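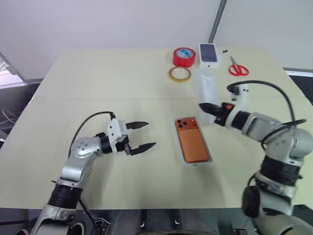
Zoltham, 12/04/2025

Notes on the keeping of a household inventory

It is now a year since I undertook to prepare a full inventory of the contents of my home, and several readers have asked for an account of the method. The present post sets out the procedure followed, the difficulties met and the changes I intend to make before the next review.

The exercise arose from an insurance renewal. The form asked for the total value of the contents and for a separate list of any single item worth more than a stated sum. I found that I could answer neither question with confidence. The figure given in earlier years had been carried forward from one form to the next, and I could no longer say how it had been reached.

The first decision concerned the unit of record. I considered listing by category (furniture, kitchen goods, clothing, books) and by room. Listing by room was adopted. It allows the work to be stopped at the end of an evening and taken up again at a known point. The loft was treated as a room, as was the cupboard under the stairs, and the latter took longer than the dining room.

Each entry carries a line number, a short name, the year of purchase where known, the price paid and the place where the receipt is held. At the close of the first pass the inventory ran to 438 lines. Items with a replacement cost below 12 pounds were not listed singly but grouped by drawer or shelf, with one sum entered for the group.

Books presented a particular problem. My first intention was to enter every title. After two evenings on a single bookcase this was set aside, and shelves are now valued as a whole, with separate lines for the few volumes that would be hard to replace. Annelies Hendriks, who has kept records of this kind for her own family for many years, had advised this course at the outset. I should have followed it sooner.

Receipts were sorted into card folders, one for each room. Many of the older ones, printed on thermal paper, had faded to the point where neither the date nor the sum could be read. Where the seller could be traced, a duplicate was requested. Van Leeuwen, from whom the dining chairs and a writing desk were bought, supplied copies by post within the week, and I record my thanks. Other requests remain open. All new receipts are now copied on the day of purchase.

A word on valuation. Policies differ as to whether they pay the cost of a new item or allow for age and wear, and the inventory should be drawn up on the same basis as the policy. Mine was begun on the wrong one. The error came to light in March, when I read the full wording in place of the summary, and the price column for the kitchen and both bedrooms had to be revised - a tedious task, and an avoidable one.

One printed copy is kept in the desk and another is lodged with my sister. The inventory is amended whenever an item worth more than 100 pounds enters or leaves the house. Smaller changes wait for the yearly review.

Outstanding matters at the time of writing are the garden shed, the contents of two suitcases and a clock inherited from an aunt, for which a written valuation has been requested.

Filed under: Household, Records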